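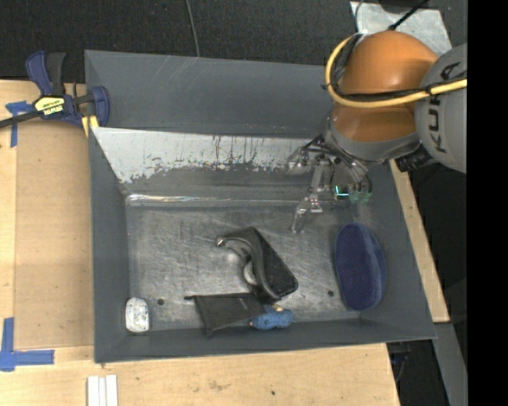
One member asked whether the Bondirside seed swap could start at 2 p.m. this year, as the morning slot clashed with the Pevov market. Lots of yeses to that! Agreed.

Seed swap: 400 packets promised already, and the beans from Kang are wonderful. Tables to be set out by variety.

Plot fees: stay at 30 for the year. Carried.

Water: the new hose for the Flana end costs 210. Approved, with real delight from the lower plots.

July open garden: everyone keen, cake list going round now.

Closed 8:40 p.m.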